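Detar Wire Dish Rack

A dish rack has one job, and the Detar mostly gets on with it. Zigzag dividers hold plates upright at one side; the rest of the basket is open for whatever you washed last – usually the awkward pan.

Sloping sides, rounded rim, wire grid base. No drip tray. You own a towel.

Price: $6, or 2 for people who cook. Plates sold separately, under Gondcombe.

The rack with our round plates:
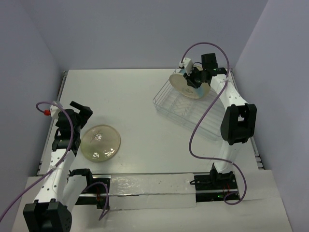
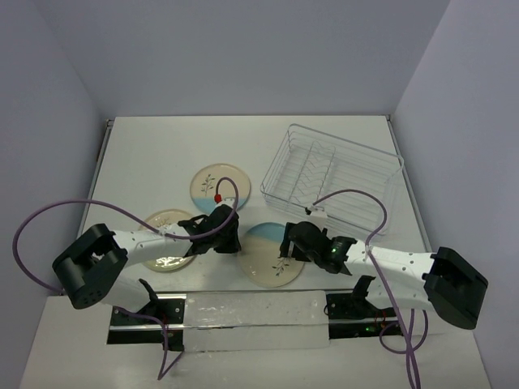 Delivery
Orders over $100 ship free. That's a lot of racks.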